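3.2 Garment state at the start of folding

Folding instructions written for households nearly always begin with a garment that is already flat. The shirt is face down, the sleeves are out to the sides, and the first numbered step is a fold. In practice a garment seldom reaches the table in that condition. It comes out of a basket or off a line as a heap, and the person folding has to find an edge, lift it, and work the cloth open before any fold can be made. We call this earlier phase opening, and we treat it separately from folding proper because the two respond to different properties of the cloth.

The Grustbridge survey, from which the household material in this paper is drawn, collected 2555 written accounts of laundry handling. Respondents were asked to set down in their own words what they did between taking a garment from the pile and putting it away. Accounts were coded for the first part of the garment touched, the number of times the garment was put down before the first fold, and the surface used. Coding was carried out at Brisdale by two readers, and disagreements were settled by a second reading of the whole account and not of the disputed sentence alone.

Three starting states were distinguished. In the hung state the garment is held up by the shoulders or waistband and has never been on the surface. In the spread state it lies on the surface with most of its outline visible. In the crumpled state it lies on the surface with its outline hidden by its own folds. The crumpled state is the one of interest here. It is poorly described in the accounts, many of which pass over it with a single verb such as "shake", "sort out" or "straighten". The verb "shake" in particular covers several different actions. Some respondents used it for one sharp movement with both hands on the shoulder seams, and others for a slow lift and drop repeated until the hem came free. Where the account gave no further detail, the action was coded as unspecified and left out of the comparison in Section 4.

3.3 Choice of first hold

A T-shirt in the crumpled state offers four kinds of place to take hold of it: a hem, a sleeve end, the neckband, and a fold ridge. The first three are true edges. The fourth is a place where the cloth doubles over itself and stands up from the surface, and it can be anywhere on the body of the shirt.

The distinction matters because the four behave differently when lifted. A hem lifted at one point brings up a triangular curtain of cloth and leaves the rest of the shirt on the table. A sleeve end brings up a narrow tube, which tends to twist. The neckband is thicker than the surrounding fabric and keeps some of its shape, so that it can often be found by touch. A fold ridge brings up two layers, and if the hold is kept while the cloth is drawn sideways, the layers travel together and the heap is moved without being opened. Accounts in which the respondent reported having to start over were most often accounts in which the first hold was on a ridge.

Respondents did not generally describe this as a choice. Where a reason was given it was that the part taken was "on top" or "nearest". A smaller group reported looking for the collar first whatever the garment, and this group also reported fewer put-downs before the first fold. We do not claim that the one causes the other. People who look for the collar may simply fold more often, and the survey did not ask how frequently each respondent did the laundry.

The size of the first hold was also recorded where it could be inferred. A hold may be a pinch, taken between the ends of two fingers, or a grasp, in which a quantity of cloth is gathered into the palm. A pinch takes up little material and leaves a small gathered nub at the point of contact, with creases running outward from it. A grasp takes up more, and usually includes more than one layer. For opening a crumpled shirt the pinch is the more informative hold, because the creases around it show which way the cloth is free to move. It is also the less secure of the two, and light jersey can slide out of it when the rest of the shirt is heavy or caught beneath itself.

3.4 The single-point hold

The single-point hold was examined further on a table at Masri. The garment was a short-sleeved cotton shirt, chosen because short sleeves leave the fewest places for the cloth to lock against itself. The surface was white and the shirt a light green, a pairing that keeps the outline of the garment easy to follow while still letting shallow creases show as shading. Darker garments had been considered. On a black or navy shirt the creases that radiate from a hold are difficult to trace, and the layers within a ridge cannot readily be told apart.

Two observations from this work bear on the household accounts. The first is that a hold taken at one point fixes very little of the garment. Everything beyond the immediate creases remains free to slide, fold under or stay where it is, and what it does depends on friction with the surface and on how much of the shirt lies on top of the part being drawn. A smooth table allows the far side of the shirt to follow the hold. A quilt or a carpet does not, and the cloth stretches before it slides. Respondents who folded on a bed reported using a second hand earlier than those who folded on a table or counter, which is consistent with this.

The second is that the nub of gathered fabric is itself an obstacle. While the hold is kept, the cloth next to it cannot lie flat, and a fold laid across this area will carry the creases into the finished stack. The usual remedy in the accounts is to release and smooth with the flat of the hand. Several respondents described doing so after every fold, and a few only at the end.

Figure 2 concerns the hold alone. No part of it should be read as a step in a folding sequence.
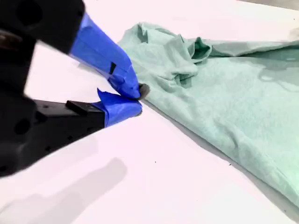
Figure 2. Single-point hold on light green cloth, white surface (both views).
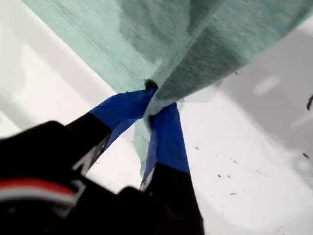 Page last changed: November, version 3

In both views of Figure 2 the fabric is bunched where the two taped fingertips come together, and this is the condition referred to throughout as a pinch. The terms used in Section 3.3 are applied to such views with some caution. Whether the cloth within a pinch is a true edge or a ridge cannot always be settled by looking at it, since a hem drawn into a tight nub and a doubled layer drawn into a tight nub present much the same outline. In the first view the pinched material appears to be an edge or corner of the shirt. Where a view left the matter open, the hold was entered as "edge or ridge, undetermined" and the entry was kept in the count of holds but removed from any comparison between types.

3.5 Scoring of the opened garment

A garment was scored as opened when both sleeves, the neckband and the full length of the hem could be traced by eye without lifting any layer. This is a stricter rule than most households would apply. Many of the accounts describe folding a shirt with one sleeve still beneath the body, the sleeve being pulled out afterward or left where it was. Under our rule such a shirt is not open, and the fold that follows is scored as early.

Each garment began with a score of 100, from which deductions were made for every feature still hidden at the time of the first fold. Hidden sleeves and hidden hem sections carried equal deductions. The neckband carried a larger one, on the grounds that a shirt folded without a visible neckband is likely to be stacked with its front and back confused – a fault noticed only when the drawer is opened. Creases were not scored. A shirt may be fully open and heavily creased, and the decision to press or smooth it belongs to a later stage of handling than the one considered here.

The scoring rule was first tried on a small set of tea towels from the Barkalitz collection, for which it proved unsuitable. A towel has no sleeves or neckband, and its four edges are in most cases interchangeable, so that the score fell to a simple matter of how many corners were visible. Corners were accordingly used for all flat goods, and the two scores are reported separately and never combined.

A limitation of the rule is that it takes no account of colour or pattern. Printed shirts give the person folding an additional cue, in that the printed side can be recognized from a small exposed portion. Plain shirts do not, and the neckband and side seams must serve instead. The accounts contain almost no mention of side seams. It is possible that they are used without being noticed, in the way that the thickness of the neckband appears to be, but the written material offers no means of testing this.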